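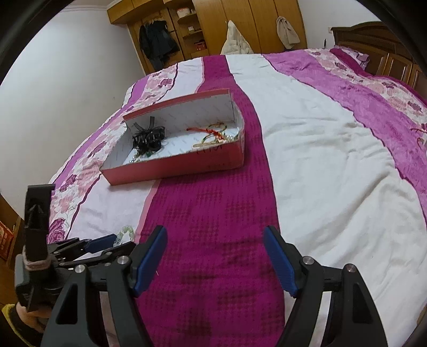
Black ribbon hair clip in its red box, on the pink and cream quilt

Wanted: people who wear things in their hair (any hair!)

Hello, I'm Hayley Sugden and I run Wundaso, a very small hair accessory business in Nunduvcombe. I make bows, clips, combs and the odd ridiculous headband, and I'm looking for wearers to try out the new range through February and tell me what they think of it.

You don't need to be a model and I won't be asking for photos of your face. I want to hear whether a clip slides out on the bus, whether it pulls, whether you forgot you had it on. Fine hair, thick hair, curls, locs, a bob that's growing out and driving you mad, all very welcome. Last time we had 84 replies and almost all of them had long straight hair, so if that isn't you, please do write in!

What you'd be doing: wearing 3 pieces for a good few hours each, on ordinary days, and filling in a form after each one. It's 2 pages and mostly tick boxes (Tharun Acharya cut it down after complaints, thank him). At the end there's a phone chat with me or Kamala Rodrigues, usually in the evening after 7 if you work.

You keep everything we send, and there's a voucher for the shop on top. Postage is on us both ways if something breaks and we want to look at it.

You do need to be over 18 and have a UK address. Please tell us if you have a nickel allergy, as some of the springs contain it.

To apply, send a few lines about your hair and what you normally do with it to Kamala at the Wundaso workshop, 79 Vellidholm Road, Nunduvcombe, or use the contact form and put TESTER in the subject box.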